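## How the Sorting Team Teaches an Arm to Move

The Cidivwood robotics club meets at 4 p.m. in December, when it is already getting dark. Its project this term is called Plilledico. The job is to take small electronic parts and put each kind in its own bin.

A robot arm is a chain of stiff links. Between the links are joints, and each joint has a motor. A joint that turns 90 degrees makes a square corner, like your elbow when you rest it on a desk.

The arm needs a list of positions to follow. Tobiloba Anozie writes the list for the circuit boards. Hadiza Okoro writes the one for the wires – a harder job, as wires bend and tangle. One full list has 16 positions. The team tests it slowly first, then a little faster.

Every test goes in a notebook. Test 153 was the first one in which a board went from the tray to the correct bin with no help. Ebuka Etim drew a box around that line.
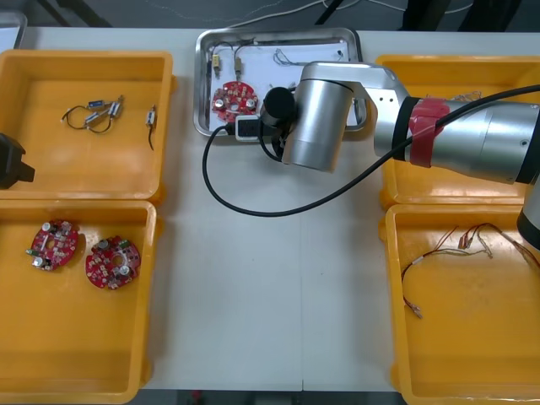 **Why does the team test slowly first?**

A slow arm is easier to stop. If a position in the list is wrong, someone can press the stop button before the arm bumps into a bin.

The next goal is 200 tests. Virgil Oprea will then change the order of the bins, and both lists will have to be written again.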